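Mullel Wall Paint, Matt Finish

Pale Grey-White and 14 other shades

Shared 4 times | 3 comments

Mullel is a water-based matt paint for interior walls and ceilings. It is made for rooms that get ordinary daily use: studies, workrooms, bedrooms, halls and landings. It dries to a flat, low-sheen surface that hides small dents and old filler better than a silk finish will, and it can be wiped with a damp cloth once it has fully hardened.

The range has been kept small on purpose. Most of the shades are soft neutrals, with a few deeper greens and blues at the end of the card. Pale Grey-White is the one we sell most of. It is cooler than magnolia and less stark than brilliant white, and it tends to look a little bluer in north-facing rooms. If you are unsure, order a tester pot and paint a large piece of lining paper. Move it from wall to wall and look at it again in the evening with the lights on.

Preparation

Walls should be clean, dry and sound. Wash down greasy areas with sugar soap and rinse. Scrape off anything loose, fill the holes and sand the filler flush when it is hard. New plaster needs a mist coat first — Mullel thinned with clean water, as described on the back of the tin. Do not use undiluted paint on bare plaster.

Old gloss or eggshell must be sanded until the shine has gone. Stains from smoke or damp will come through any water-based paint, so seal them with Afridi Stain Block and leave it overnight. Damp itself has to be dealt with at the source before you decorate.

Applying the paint

Stir well before use and again now and then as you work. Cut in along the edges with a brush, then fill the wall with a medium-pile roller while the edges are still wet. Two coats are enough over a similar colour. Going from dark to light may take three. Allow 4 hours between coats, longer in a cold room.

Do not paint below 5 degrees or in very humid weather. Keep a window open.

Colour with wood

Pale neutrals are often chosen for rooms with a lot of timber in them. Light woods sit easily against the cooler shades, and the contrast is gentle enough that a desk or bench does not look heavy. Darker woods such as walnut do better with the warmer end of the card.

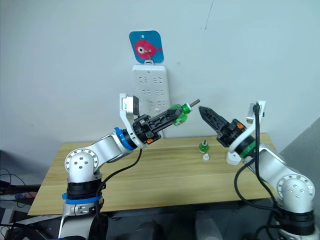
Pale grey-white wall with a light wooden tabletop.

For a workroom we suggest using the same shade on all the walls and taking it over the ceiling if the ceiling is low. Woodwork can be done in Amon Satin, which is tinted to the same card. Skirting boards take more knocks than the wall does, and a satin is easier to keep clean there.

Coverage and sizes

Mullel comes in tester pots and in tins of 1, 2.5 and 5 litres. A litre covers around 12 square metres on a smooth, sealed wall. Textured paper and fresh plaster use more. Buy all the paint for one room in a single order where you can, and check that the batch numbers on the lids match. If they differ, mix the tins together in a large bucket before you start.

Cleaning and storage

Wash brushes and rollers in warm soapy water straight after use, having first scraped as much paint as possible back into the tin. Press the lid down firmly and store upright, away from frost. Opened paint keeps for a year or so if the lid is tight. Never pour leftovers down the drain.

Leave painted walls for 14 days before wiping them. After that, use a soft cloth and plain water. Hard rubbing will polish a matt surface and leave a shiny patch — touch these in with a small foam roller.

Delivery and returns

Orders placed before noon leave our store the next working day. Unopened tins in stock shades can be returned. We cannot take back tester pots or anything mixed to order.

Related items

Afridi Stain Block
Amon Satin for Wood and Metal
Flekska Medium-Pile Roller Set
Flekska Angled Cutting-In Brush
Mullel Tester Pots

Last updated: December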